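Fri 3 June

Nest box bench, Kavdale shed

Right, catching up because I've been scribbling on the backs of envelopes all week and Suryani says she can't read any of it.

Jackdaws first. The feeder outside the workshop door has logged 1,713 visits since we put the new perch switch on it in April, and I'm now fairly sure a good chunk of those are one bird bouncing. It lands, hops, lands again, and the counter takes each hop as a fresh visitor. Mathias reckons we should ignore anything under nine seconds after the last trigger. I tried that on yesterday's log by hand and the total dropped a lot, but it also swallowed a couple of proper arrivals where two birds swapped over. Going to try 800 milliseconds for the switch itself and leave the longer gap for the sums afterwards. That way the raw log stays raw and we can argue about it later (we will).

The rattle problem

They still hate the rattle. We swapped the little motor on the seed tray for the slower one Herman found in the Prurow box and the birds at the back of the hedge didn't budge, but the ones on the wall went straight up and shouted for ages. Same as last time! I'd half hoped they'd got used to it. What I don't know is whether it's the noise or the tray moving. Kamarul wants to run the motor with the tray unhooked, and then move the tray on a string with the motor off. Sensible, and cheap. I'll do the string, I don't mind sitting in the hedge.

Also, whoever put the spare seed in the tool cupboard, please don't. Mice.

Boxes at Kimville

Larasati went round all 11 boxes on Tuesday. Lids fine apart from the one by the gate, where the hinge has gone stiff and squeaks like mad. I'd like to get a bit of wax on that before anybody opens it again with chicks inside. She left the two highest ones alone as the adults were coming and going, and quite right too. Her notes are in the blue folder, behind the Abugri maps.

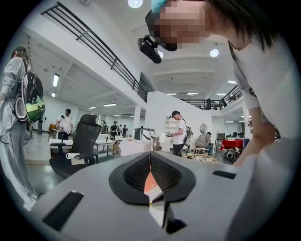 To do next week

Wax for the gate box hinge, and take the short ladder, the long one is a pain in the van.

Change the switch setting on the feeder and write the time on the card when it's done. Last time I forgot and we lost half a morning working out which visits were which.

String test with Kamarul, early, before the bin lorry comes. If the wall birds go up for the string as well then it's the movement and we can stop fussing over motors.

Ask Mathias for his spreadsheet back - the one with the gaps column, not the pretty one.

More sunflower hearts. Down to the last bag.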